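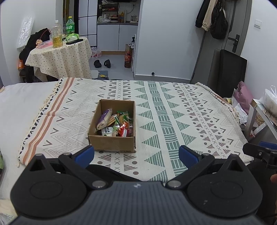 # Drying Times of Bedding in a Shared Student Residence

Final report, Household Textiles project course
12 August 2025

## 1. Background

The residence on Wastberg has one laundry room for the whole building. The dryers take a full load of clothes without trouble, but people complain that sheets and blankets come out damp in the middle. Many residents give up and hang their bedding in their rooms, where it can take more than a day to dry in winter.

Our group wanted to know how much of the drying time depends on the fabric, and how much on how the item is hung. We started in December with a short set of trial runs and did the main measurements in the spring term.

## 2. Questions

1. How long does common bedding take to dry indoors on a rack?
2. Does folding an item over one bar or two bars change the result?
3. Does a second spin in the washer make a difference that is worth the wait?

## 3. Materials

We asked residents to lend us bedding they already used. We got 17 items in total: flat sheets, fitted sheets, pillowcases, light throws and a few heavier blankets. We didn't buy anything new, so the fabrics had been washed many times before and the labels were sometimes gone. Where there was no label we put the item down as "unknown" and left it out of the comparison between fibers.

Washing was done with Sudotier liquid detergent, no softener. For weighing we used an Indisex hanging scale borrowed from the physics lab. The scale reads in grams and was checked against a lab weight before each session.

## 4. Method

Each item was weighed dry, washed at the normal setting, spun, and weighed again. It was then hung on a rack in a spare room on the second floor with the window closed and the radiator at its middle setting. We weighed it every hour during the day. An item was counted as dry when two readings in a row were the same.

Items that were still damp in the evening were a problem, as the room was locked overnight. In the first runs we left them and took a reading in the morning, which gave very poor end times. After that we started washing early and only did the heavy blankets on days when somebody could stay late.

For the bar test, the same item was washed on separate days and hung over one bar the first time and over two bars with a gap between them the second time.

## 5. Results

Pillowcases dried fastest, followed by the flat sheets. Fitted sheets were slower than flat ones in the same fabric. The elastic corners bunch up and hold water, and they were always the last part to feel dry.

Throws varied the most. Thin woven ones dried nearly as fast as sheets. Thick ones stayed wet along the fold and at the fringe, if they had one. The wettest item after the first spin was a cotton blanket that held 700 grams of water.

Hanging over two bars shortened the time for every blanket. For sheets the change was small, and in one case we couldn't see any. The second spin helped the blankets clearly – the fold line was no longer dripping when they went on the rack. For pillowcases it made no difference we could measure.

## 6. Sources of error

Room humidity was not controlled. We had a meter from Prokopenko, but the battery failed in the second week and we didn't notice until the readings had been stuck for several sessions. Those humidity values are not used anywhere in this report.

The spare room was also used for storing bicycles, and on rainy days they were brought in wet. This may have slowed some of the runs. We marked those runs in the appendix but kept them in the averages.

## 7. Recommendations

- Spin blankets a second time before hanging.
- Use two bars for anything thicker than a sheet.
- Turn fitted sheets once while they dry and pull the corners open.
- Put a sign in the laundry room with the points above.

We also suggest that the residence buy wider racks. The present ones are too narrow for a double sheet, so people fold it in four – and then the inside layers hardly dry at all.

## 8. Further work

A later group could repeat the test with the window open, and with duvets, which we left out because they didn't fit in the washer. The full weight tables and the blank log sheet are in the appendix.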